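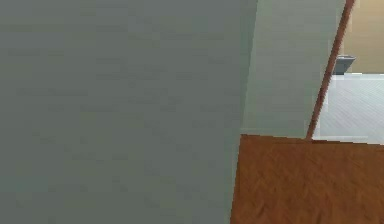 Figure 1. Simulated view close to the green wall, with the doorway to the next room on the right.

Setting Up and Maintaining a Simulated Navigation Robot
Final project report, Mobile Robotics Lab
Fadi Sabbagh
April 27, 2019

1. What the project was supposed to do

The assignment was to take over the simulated apartment robot left by last year's group, get it running again, and write down what it takes to keep it running. The old report says the robot "reliably passes through doorways." I started out doubting that sentence and I still do.

The robot is a wheeled base with one forward camera. The apartment model is called Skovgate and the control program is called Amaral, both written by earlier students. Most of my time went into the doorway between the room with the wood floor and the room with the pale floor, where the robot kept getting stuck.

2. State of the setup when I got it

Amaral would not start. The startup file pointed to a folder on a computer the lab no longer has. Once I fixed the path it started, but the wheel settings did not match the robot model. The settings file had a wheel spacing from an older base, so every turn came out short. A robot that turns short next to a wall ends up looking at the wall.

The old group had worked around this by multiplying every turn command by a correction number. There was no note on where the number came from. I took it out and put in the wheel spacing from the model, which should have been done in the first place.

3. The doorway problem

With the wheels fixed, the robot still stopped short of the opening in many runs. Figure 1 gives a fair idea of what the camera has to work with in this part of the apartment. The green wall takes up most of the view and has no outlets, switches or pictures on it. Amaral estimates its position by following small details from one image to the next, and plain paint gives it very little to follow. The floor has a grain, but it is fine and blurry, and I am not convinced the matches found there are real ones.

My first idea was to raise the detail limit from 50 points per image to 100. This made the program slower and filled the wall with points that were only rendering noise. The position estimate looked more confident in the log and was worse on the map. I went back to 50.

The second idea was to make the robot back up and turn toward the opening whenever too few good points were left. I set that limit at 20. This helped more than anything else I tried, although it is a recovery move and does not fix the estimate itself. If the robot backs up at a bad angle it can do the same thing over again, and I have watched it do that.

4. Checks before each session

Load Skovgate first and wait for it to finish, then start Amaral. In the other order the camera connects to nothing and there is no error message.

Drive the robot one full turn in open floor and compare its heading before and after. If the difference is more than 2 degrees, look at the wheel settings before touching anything else.

Reset the map after any change to the apartment model. Old maps load without complaint and are wrong.

Save the log under a new name. Amaral overwrites it, and I lost a good afternoon of runs that way.

5. What I would not claim

I would not say the robot gets through doorways reliably. It gets through this one more often than it did when I received it. I did not test other lighting or wall colors, and the real base has not been driven with these settings. Real walls have scuffs and outlets, so a real hallway might be easier for the camera – or the wheels might slip and cancel out the gain. I have no data either way.

The next student should replace the point-following step before adding more recovery moves. The changed settings file is in the project folder with comments on each line I edited. The old correction number is still there too, commented out, in case someone can explain it.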